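Community Kitchen Recipe Archive, Wivgate
Interim progress report to the Lambrechts Fund
2021-02-22

Prepared by Kristof Van den Broek, project lead

Where we are

The grant agreement says we will collect, test and publish the home recipes of Wivgate's older residents before the people who know them by heart stop cooking. When we wrote that sentence we pictured a box of index cards. What we have is a box of index cards, four shopping bags of envelopes, a church bulletin from which the bottom half of every page has been torn, and a roll of adding machine tape with a plum cake on it.

The collection phase closed in October, a month behind plan. We now hold 91 recipes that can be matched to a named cook. Others came in without names, and we have set them aside until somebody recognizes the handwriting. One unsigned card reads, in full, "Soup as usual." We have kept it.

Testing

Every recipe is cooked at least once by a person who has never made it before, working only from the written text. This is slower than we promised. The cooks of Wivgate measured flour in coffee cups, butter in walnuts and oven heat by how long you could hold a hand inside. They also left out whatever they thought any sensible person would do without being told, and our testers have proved less sensible than expected.

The worst case so far is the braised red cabbage from the Brendard Street file. The card calls for "vinegar, the usual bottle." The tester used the whole bottle. We opened the windows and spoke to the family again, who explained that the usual bottle was a tiny thing that once held cough syrup. The published version will give tablespoons.

Potato dumplings have taken up more of the winter than anything else. We received 11 versions, from cooks who lived within a short walk of one another, and the contributors do not accept that these are versions of the same dish. Two of the families have asked not to appear on facing pages. The designer has been told.

Baking is further along. The yeast breads are finished apart from the raisin loaf, which rises beautifully and then sinks in the middle on its way out of the oven. The cook's daughter says it always did that and that the dent is where the butter goes. We are recording it as correct.

Interviews

Interviews moved to the telephone last spring and have stayed there. We worried that people would say less without a pot in front of them. They say more, but much of it concerns the neighbors. The transcripts are being trimmed with some care, and the full recordings will stay closed for the term set out in the consent form.

The phone has one clear drawback. A good deal of cooking is explained with the hands, and the transcripts are full of phrases like "about so big" and "you fold it like this, and then like this." We go back over each of these passages with the speaker and a ruler. It is not quick, and at least one contributor now screens our calls.

The database

Recipes are being entered in Fimamora, the catalog software named in the original application. It does what it should. It was built for small museums, though, and insists on knowing the dimensions and condition of every object. Our noodle casserole is currently listed as "fair, some wear." We have asked whether those fields can be hidden and were told that this is a popular request.

Each entry has a scan of the original, a plain transcription, the tested version, and notes on where the two part company. For some entries the notes are now longer than the recipe. The liver pâté notes have their own table of contents.

Spending

Spending in the period came to $3085, most of it on ingredients, scanning and postage. We are under budget on travel, having gone nowhere, and over budget on eggs. We would like to move the unspent travel money to the testing line and attach the short form for your approval.

The line for "tasting sessions with the public" is untouched. Testers have instead been leaving covered dishes on one another's porches and collecting written comments through the mail slot. The comments are franker than anything we ever got at a table.

Problems and changes

We lost the use of the parish kitchen when the boiler failed, and testers have worked from their own homes. Home ovens vary a great deal, and each recipe now carries a note of what kind it was tested in. This was meant to be a stopgap, but readers of our trial pages liked it, and it will go in the book.

The chapter on preserves is thinner than planned. Most cooks kept their pickling proportions to themselves, and several still do. One offered us her mustard pickles on condition that we print them with an ingredient missing. We declined, with regret, and have not been sent a jar.

Next period

We will finish testing the meat dishes, settle the running order of the dumplings, and send sample chapters to the printer for a quote. The index is being drafted now so that a reader can look up a dish by the name the family used for it. This means that "Tuesday meat" will need a cross-reference.

We ask for an extension of 2 months to the delivery date. The added time is for proofreading, plus one more try at the walnut cookies, where the card says to bake until they are done and the cook, reached by phone, confirmed that this was right. 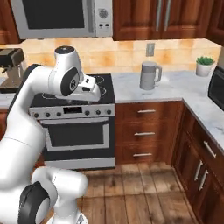
Lambrechts Fund, by return: the extension is fine, and so is moving the travel money. Please send the cabbage recipe once it is down to tablespoons. On the dumplings, we would rather not be asked to choose, as my mother's is probably among them and she reads everything we pay for.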